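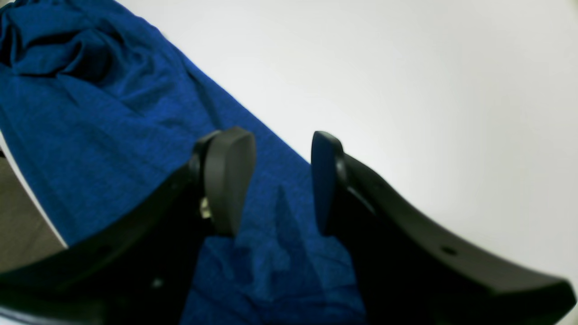
Blue cloth on a white tabletop

Jobs > Property > Thevar > Lettings Analyst

Pandov buys flats to let in Jumstead and Ondosgate, and we want an analyst who doubts most of what agents tell them. We've been shown 13 "guaranteed" yields this spring. We believed none of them.

You'd read leases, check rents against what tenants really pay, and tell us when a purchase looks daft. Expect to say no a lot. If you think prices only go up, this will be a miserable job for you.

We don't care much for certificates. We do want someone who has worked with rents or service charges and can use a spreadsheet without hiding things in it.

Office in Thevar, 13 hours a week to begin with. There's no bonus for deals done, as we've seen what those do to people's sums.

To apply, send one page on a property you'd refuse to buy, and why. CVs on their own won't be read. Closes at noon on the last working day of April.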